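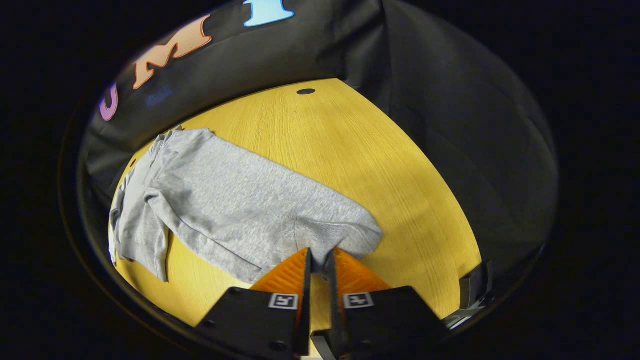

Hacer Uçar says you should never fold a sweatshirt at all. Roll it or hang it, she told me, and anybody who folds one is making creases on purpose. She left this under my last post, the one about the drawers, and two other readers agreed with her.

I'm not convinced. I tried hanging mine for most of last winter and ended up with bumps at the shoulders that stuck up like little horns. Rolling is fine for a suitcase. In a drawer the rolls come undone as soon as you pull one out, and then you have a drawer of sausages that have given up.

So I fold. What I don't buy is the idea that there's a correct way to do it. My sister lent me a book on the Findon method, which takes 83 pages to get to knitwear and then wants the sleeves crossed in an X over the chest. I tried it four times. It makes a lump in the middle, and the pile leans.

What I do instead: lay it on a table (a bed is too soft, the fabric sinks), bring one sleeve back over the body at a slant, smooth that down, then do the other one. The sleeve always leaves a ridge. Gray knit shows every bit of it. Then I fold up from the ribbed hem, twice if the drawer is shallow.

Is it neat? Not very. The side with the first sleeve bunches up on me nearly every time, and I've stopped going back to fix it. Hélder Loureiro wrote in to recommend a plastic folding board from Halinier, and I did look it up. I'm sure it gives you nice even rectangles. I also have 7 sweatshirts, and I can't see myself getting a board out from behind the dresser for that.

The other claim I keep running into is that a good fold "protects the fibers." From what? My oldest gray one spent two years in a heap on a chair and it's as soft as the rest. The cuffs went, but that was me pushing the sleeves up to do dishes.

Anyway, the shallow drawer is done and the deep one isn't. Hacer, I'll try rolling two of them until the end of December and report back. I expect sausages.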